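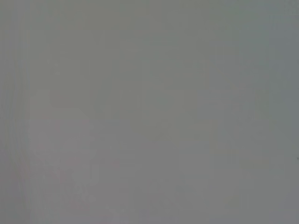
Bronisława Tomaszewski asked at the last review whether the gray on the workroom surfaces was going to stay that uneven, and whether the grant should be paying for a second coat. The short answer is yes to the second coat, on the worktops only. The walls can wait.

Projects > Grodier Workroom > Progress report, May 2018

Work done in this period

The old shelving has been taken out and the room cleared. We filled the screw holes, sanded the worktops and put on a first coat of gray. The paint is the Larkex range we priced in February. It covers well on the new boards and less well on the old ones, where the filler shows as a slightly different tint. We have kept a list of the places that need going over.

Sorting of the stored materials is finished. There were 128 boxes, most of them without labels. We kept 70 and passed 30 to the Esport building for their craft sessions. The rest held packaging and broken fittings and have gone to recycling. The boxes we kept now have a label on the short side, so they can be read when stacked.

Money

Spending to date is $4,000, all of it on materials and waste removal. The second coat is covered by what was set aside for handles, as Min have agreed to let us reuse the old ones. They need cleaning and two are missing their screws.

Still to do

The sink has not been moved. The plumber wants the floor behind it opened first – this was not in the original plan and we are waiting for a written price. Until we have it, we would like to leave the shelving on that wall out of the schedule.

The lighting order is placed. The supplier has not given a delivery date.

Ms. Tomaszewski also asked for a sample board of the finished color before the worktops are signed off. We will bring one to the next meeting, with both coats on it.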